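Siriporn Siriwan on podcasts, read-aloud news and local papers
16/10/2025

Caught Siriporn Siriwan between two meetings and a train. She runs audio at the Zemville Courier, small paper, smaller newsroom. Since August every story on its site can be played aloud.

"People kept writing in. Can't read it on the bus, makes me sick, can you just read it to me," she says. "So okay. We read it to you."

The voice is synthetic, built by Bustos, a two-person outfit in Nutley. Not everyone loved it at first. Place names were a mess. "It said Taltesgate like it was a French cheese. We had 61 complaints in the first week and I answered evry one."

Fixed now, mostly. An editor listens to the top stories before they go up. The rest get spot checks.
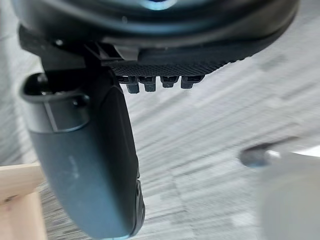
Dark plate and tabs under the housing.

Do people listen to the end? More than they read to the end, she says. Finish rate for audio is 78 percent on short pieces. Long ones, much worse. "Council budget, forget it. They're gone in two minutes. I would be too."

Tadeo Bravo, who covers courts for the paper, was against it. Still is, a bit. "A sentencing story in that cheerful voice, it's wrong," he told me by phone. Court reports are now read by a person, usually him. He records them in his car.

Siriwan doesn't mind the extra work. She does mind the tech firms. "They want our stories as answers on their speakers and they don't want to say where it came from. Say the name of the paper. Thats all I'm asking for."

Next up, a morning bulletin, five minutes or under. No launch date yet. She had to run.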